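Visit report: the weighing and packing hall at Gedidov
15/08/2021

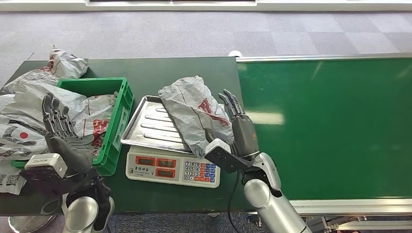
A weighing station, with the crate on the left, the scale in the middle and the conveyor on the right.

Gedidov opens its packing hall to visitors twice a year, once in May and once in late summer. I missed the May date and went to this one. The hall is at the back of the Ferik industrial park, past the bus turnaround, and the entrance is on the side facing the rail line. Parking is free but fills up early. I came by bus and walked the last stretch.

Visitors sign in at a desk, get a paper badge and wait for a group to form. Groups are capped at 20. Ours was led by Signe Bergmann, who runs the training side of the hall and has been with the company since it rented a single room. She asked us to keep to the walkway and to leave bags in the lockers. The lockers take a coin, which you get back.

The tour starts in a corridor with cutaway cartons on the wall, showing how different grades of cardboard hold up when stacked. I would have liked more time there. After that comes the receiving area, where goods arrive in mixed lots and are split up before they go to the stations. We saw it between deliveries, so we heard about it mostly from Bergmann.

The stations were the part I had come for. I do the ordering for a small mail-order shop, and we weigh everything on a kitchen scale at the end of a shelf, so I wanted to see how a proper bench is laid out. The one I spent the most time at has a dark green worktable with a long green conveyor belt next to it. The belt has silver metal rails along both edges. A bright green plastic crate with slotted sides sits on the left side of the table, open at the top, and the white scale stands in the center with a stainless steel tray on it.

The order of work at Gedidov is from left to right. Items come out of the crate, go onto the tray, get their weight read and then move to the belt. Bergmann said the layout was changed two years ago. Before that, the crates were kept on a rack behind the packer, and people were turning around all day. She did not have a figure for the time saved, but complaints about sore backs went down.

The tray has raised rims and four ridges across the bottom. I asked about trays because ours is flat and things slide off it. She said they tried several before settling on the kind they use, and that rims matter most with soft goods. There was a printed plastic bag on the tray, gray and white with red characters, and it stuck out past the right edge. The crate was stuffed with the same sort of thing, with more bags lying around it and a large one hanging over the left side of the table.

Plastic bags are hard to handle, according to Bergmann. They have no fixed shape, they cling to each other, and a packer can pick up two thinking it is one. New staff practice on bags before anything else. Boxes come later and most people find them easy by then.

The scale has three red display windows in a row on the front and a number keypad to the right of them, with a few function keys in orange, red and blue. I had expected something more complicated. Bergmann explained that on scales of this kind the weight of the tray is set to zero at the start of a shift and checked again after the break. The hall checks its scales against a reference weight every 30 days and keeps the results in a binder.

Someone in the group asked about volume. The hall handles 2,000 parcels on a normal day and a good deal more before the holidays, when extra benches are brought up from storage.

From the stations we went on to labeling, which is run by a partner firm, Bennani. Svend Gunnlaugsson talked us through the label printers and the stock tracking program, called Trundunero. This section was slower and harder to follow. The room was loud, and the program's screens were small for a group our size. He did hand out a useful sheet on label placement, and I have pinned it up at work.

The tour ends in the canteen, with coffee and a table of misprinted cartons you can take home. I took 4 flat ones. The full visit lasted almost two hours. The floors are level the whole way, but there are few places to sit, and the only restroom open to visitors is by the front desk.

Sign-up for the next round is by phone or at the desk. Children are allowed if they stay with an adult, and closed shoes are required for everyone.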